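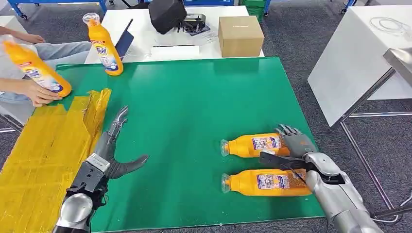

关于我们

大家好,我是Géza Szénási,Flundcombe的创办人,也是店里洗衣服最多的人(我太太可以作证)。

先说说我们做什么吧。Flundcombe是一间小小的衣物护理工作室,教人洗衣服,也卖洗衣服要用的东西。听起来有点奇怪对吧?我刚开始跟朋友讲的时候,他们都笑我:洗衣服还要教?可是第一堂课来的人,差不多都缩过毛衣、染过白衬衫,还有一位把羽绒服洗成了一团一团的,拎着来问我还能不能救。

我以前在一家酒店的洗衣房上班,每天跟床单、毛巾、厨师服打交道。咖喱渍、红酒渍、粉底液,什么都见过。后来搬了家,邻居老来敲门问这问那,我就想,干脆在楼下租个地方吧!地方不大,大概800平方尺,前面是货架,后面是教室。教室里摆的是白色的桌子,上课时铺一张绿色的大垫子,瓶瓶罐罐就直接放在上面,要站要躺都随意,漏了擦一擦就好。

我们桌上最常见的是橙色瓶子的Tide洗衣液。有人问我是不是替牌子打广告,没有的事,纯粹是很多学员家里本来就有,拿大家熟悉的东西来讲最省力。我总叫大家先把瓶子转过来,把标签从头到尾读一遍再倒。多数人都倒得太多啦!衣服洗完硬邦邦的,毛巾不吸水,十有八九是这个毛病。

现在固定开的课有2种。一种叫Fliller,是入门班,讲分类、用量、水温,还有怎么看衣服里面那块小布标,一晚上就能学完。另一种叫Pluvent,专讲雨衣、冲锋衣和羽绒服,每年到了11月报名的人特别多,要连上3次,中间有作业(就是回家洗一件,再带回来给大家看)。每班人不多,我喜欢大家围着桌子坐,谁想拿起瓶子闻一闻、比一比都行。穿牛仔裤、旧T恤来就好,别穿心爱的衣服,讲去渍那一节难免会溅到。

至于Sisodia,那是我们货架上自己的小系列,目前有洗衣袋、软毛刷和晾衣夹。洗衣袋的拉链改过好几版,第一版老是勾线,我自己的一件衬衫就毁在它手上,到现在还挂在店里当教材。

从开张到现在,来上过课的人一共有3,278位,我都记在一个本子上,本子已经换到第四本了。有的人学完就再也没出现,也有的人隔三差五过来坐坐,聊聊新买的洗衣机,顺便问我袜子为什么总是少一只。这个我真的不知道。

想来看看的话,下午两点以后最好找我,上午我多半在后面备课。带着你的脏衣服来也没关系,染色的、发黄的、起球的,都可以拿出来一起研究。门口按铃就行,铃声有点小,多按两下!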